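Skestine Two-Arm Tidying Set – User Manual
Section 6: Setting up a packing chore

6.1 What to expect

The Skestine can put small household things away in bags and cases, with a person nearby. It can't yet be left alone with a cluttered room. Rigid objects are the easy part. Cloth, mesh and zips change shape when they are touched, and most failed runs begin there.

A sports case is a fair test of where the set stands today. In our own trials at Flanduncombe, 28 of 40 runs finished without a person stepping in. A child would do better, and quicker.

6.2 Laying out the table

1. Switch off both arms at the base before you put anything on the table.
2. Place the case flat within reach of both grippers, narrow end towards the arms.
3. Put the small item for the job next to the case. Soft items with some height are easier to grasp than flat ones.
4. Move tools and ornaments to the far strip of the table. They can stay there during a run.
5. Check that the gripper cables hang freely and are not trapped under the case.
6. Switch on the arms and select Pack > Soft case.

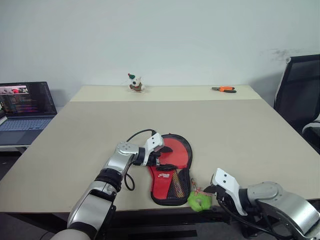

Fig. 6-1. Both arms at the table, with the racket case and the green plush item between them.

Note: Loose ribbon is often taken for part of the case. If the gripper goes for the ribbon twice, pause and tuck it under the item.

CAUTION: Keep hands off the table while the status light is green. The arms do not feel light contact.

6.3 Running the chore

7. Press Start. The left arm moves first.
8. Watch the first grasp. If the fingers close on air, press Pause, move the case a little closer and press Resume.
9. When the display shows "Two-hand hold", leave everything as it is. Moving an object now gives error 845 (position lost) and the run must be started again from step 1.

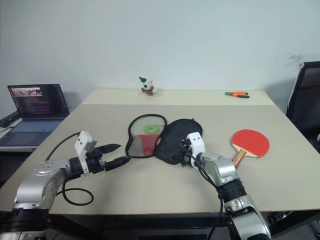
Fig. 6-2. Left gripper on the mesh bag, right gripper at the black pouch. The paddle lies to the right.

Note: Black fabric on black fingers is hard for the vision system to separate. More light helps – a desk lamp to one side is enough.

10. At the end of the run, check the closure by hand. Closing a zip is still listed as a trial feature and is off by default.

Related items
Section 5: Fitting the grippers
Section 7: Folding towels (trial)
Emomard spare fingers, part 3494
Yap voice control: first use

Reader comments

Jayson Policarpio: Step 5 should be in bold. I lost most of Tuesday to a trapped cable.

benchside: Works with our cases, but I'd still pack them myself if I were in a hurry.

m_to_the_left: Is there a way to make the right arm go first? Can't find it in the menu.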